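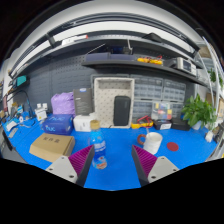
Do office workers drink more water when a bottle is kept on the desk? In our sample they did, by a modest amount, and most of the difference came in the afternoon hours.

4.2 Placement and daily intake

The second part of the study compared two groups at the Grurketti offices. Workers in the first group kept their water on the desk, within arm's reach. Workers in the second group kept it in the shared kitchen on the same floor. Both groups used the same brand of bottled water, Dultine, and both could refill or replace a bottle at any time. Coffee and tea were not restricted. Participants wrote down every drink in a paper diary and handed in the diary at the end of each week.

A total of 532 diaries were complete enough to use. We left out any diary with two or more blank workdays. Diaries with one blank workday were kept, and the blank day was treated as missing. We did not fill in values from the days on either side.

Figure 3. A desk with a bottle and a mug. Both kinds of container were recorded in the diaries under separate headings.

Median water intake on a workday was 700 ml in the desk group. The kitchen group drank less, and its diaries varied more from one day to the next. Before lunch the two groups were close. After lunch the kitchen group often went two hours or longer with no entry at all, while the desk group kept recording small amounts. Several kitchen participants noted that they had put off a trip because of a meeting or a phone call.

Total fluid intake tells a slightly different story. When coffee and tea are added in, the gap between the groups becomes smaller. People who walked to the kitchen for water tended to come back with a hot drink as well, and some came back with only the hot drink. No participant recorded more than 3000 ml of all drinks combined on a single workday.

We also looked at the layout of the desks. Before the diaries began, participants filled in a short form on what they normally kept within reach. Those who reported a crowded desk were more likely to set the bottle on the floor or on a shelf behind them, even in the desk group. Their intake fell between that of the two groups. This suggests that being able to see the bottle may matter along with the distance to it, but the form was not designed to separate the two, and we do not make a strong claim here.

The Frade building, where the kitchen is at the far end of a long hall, had the lowest intake of the sites. The Firkell building has a kitchen in the middle of the floor, and its kitchen group came close to the desk group. We did not measure walking distance for each person.

The diaries have known limits. People round their entries, and some fill in a whole day from memory. In the exit form, 30 participants said they had done this at least once. Removing their diaries did not change the direction of any result in this section. Room temperature was set centrally at all sites and is discussed in Section 4.3.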